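Filed under: Church Kitchen & Hospitality Tips

Print this page | E-mail this page

Cleaning and storing communion and fellowship ware

These notes apply to plated and stainless ware used weekly. Solid silver needs separate treatment.

Washing

Rinse cups and trays in warm water within an hour of the service. Dried grape juice stains the seams of a plated tray. Use a plain dish soap with no lemon or bleach. Our small cups take 12 minutes to soak; longer gives no better result.

Bread plates should be wiped free of crumbs first, then washed flat, one at a time. Ceramic and metal pieces go in separate basins. Metal rims leave gray marks on glaze, and these come off with baking soda paste on a damp cloth.

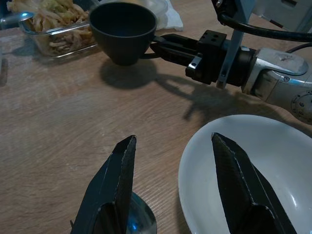

Drying

Dry metal by hand with a lint-free towel. Air drying leaves mineral spots where the water is hard. Stand cups upside down on a rack overnight before stacking.

Storage

Wrap each plated piece in an anti-tarnish cloth. We use Kastent cloths and replace them every April. Do not put rubber bands around the bundle, as the sulfur in rubber darkens silver plate through the wrapping. Keep the ware off the floor and away from candles and lamp oil.

Table linens are stored rolled on a tube. A folded cloth creases along the same line each time and the threads wear there. A cabinet that holds a full set for 77 people needs one shelf for linens and two for trays.

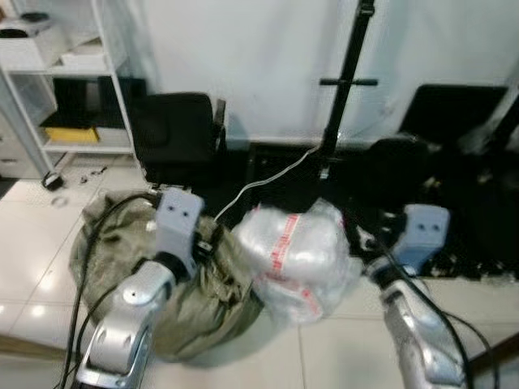

A reader in Bramow writes that white vinegar works better than baking soda on juice stains in linen, provided the cloth is rinsed twice before it goes in the machine. Test a corner first if the cloth has colored embroidery.

Related tips
Removing candle wax from pew cushions
Coffee urns: descaling after the potluck
Labeling shelves in a shared kitchen
Ironing an altar cloth without shine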